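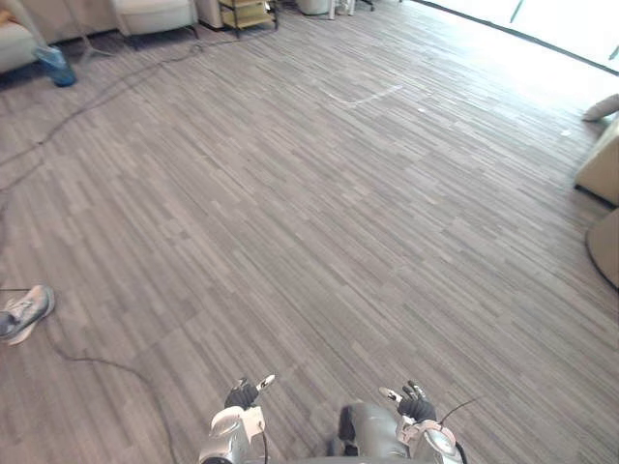
Fig. 1. Gray carpet tile, striped like wood grain.

Iltthorpe Evening Course, Home Care 2: Floors and Knits

Clear the floor before you fold. Cables first — they will find your ankle eventually.

Knitwear gets folded, never hung. A ribbed sweater on a hanger grows sleeves fit for a gibbon. Lay it face down, sleeves in,

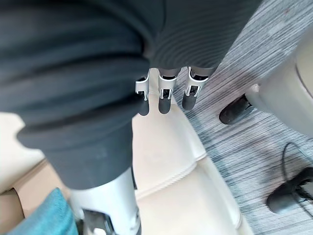 then hem to collar, and stop fussing with it.
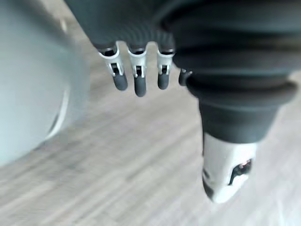 Floors want less water than you think. Wring the mop twice. A light wooden floor like the one in Fig. 3 gets a barely damp cloth. Read handout 28 before January.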